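Dye notebook, shared copy. Please write in the margins if you disagree with me, and initial it so I know whom to argue with.

I have been putting off writing up the madder vats since October, partly out of laziness and partly because I kept hoping the next skein would make sense of the last one. It didn't, so I am setting it all down as it stands and you can make of it what you like. Kimie has asked twice now for the recipe we used on the Stekholm wool, and the true answer is that there were two recipes and I muddled the labels.
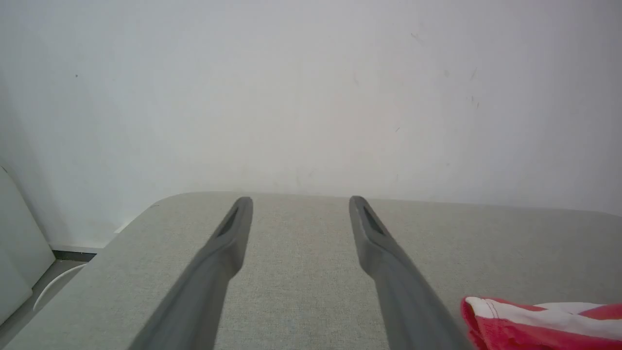
Lenthorpe, 13 Apr 2019

A lovely bright morning and the windows open at last, so the place smelt only moderately of wet sheep. Amerley had left the chopped root soaking overnight in the big enamel pan with a note on the lid saying DO NOT BOIL, underlined, and I am happy to report that I did not boil it. I brought it up very slowly to hand-hot, then a little beyond, and held it there through the whole of the morning while I wound skeins and listened to the wireless.

Mordant as before: alum, with a pinch of cream of tartar, wool in while damp, left to cool in the pot. I did 8 small skeins, four of the Stekholm and four of the softer stuff Tassanee brought back from Plevmont, which I was rather suspicious of because it felt greasy in the hand. I washed it again to be safe. The rinse water came out the colour of weak tea, so I was glad I had.

First pair out after an hour: a pale apricot, pretty enough, but you would never call it red. Second pair after two hours, a good brick. The third pair I left in through lunch (a long lunch, Nhàn had brought dumplings and there was a great deal of news to get through) and they were the best of the lot, a proper warm red with no brown in it at all. The last pair stayed in until the pan was cold and went slightly muddy, the Plevmont more so than the Stekholm.

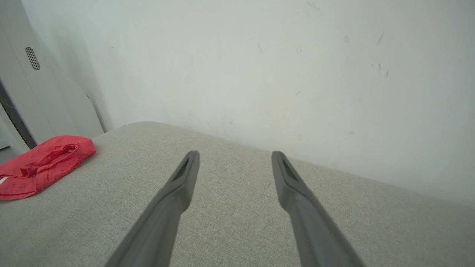
Chalk is the thing I want to come back to. Our tap water at Lenthorpe is soft, and every old dyer's book says madder likes it hard, so the third pair had a spoonful of chalk stirred in and the others had none — which means, I am sorry to say, that I changed two things at once and can't tell you whether it was the chalk or the dumplings. Sayaka thinks chalk. The red I am after for the big blanket is a plain strong one, like the crumpled cloth lying on the grey at the left there, and without chalk I have never come near it. Next time all the skeins get the same hours and only half get the spoonful.

Light test: snippets from each pair are taped inside the south window under a strip of card, half covered. Please leave the card alone, even if it looks untidy. I know it looks untidy.

Kimie, for your recipe: equal weights of root and dry wool, soaked overnight, never hotter than you could bear to dip a finger in and snatch it out again. I would start there and ignore everything on the label marked B, as it belongs to the weld.

Still to do: scrub the enamel pan, dry the spent root for a second bath (Amerley swears by the corals you get), and order more alum before Subramaniam put their prices up again. I have hung the skeins on the rack by the back door — mind the drips.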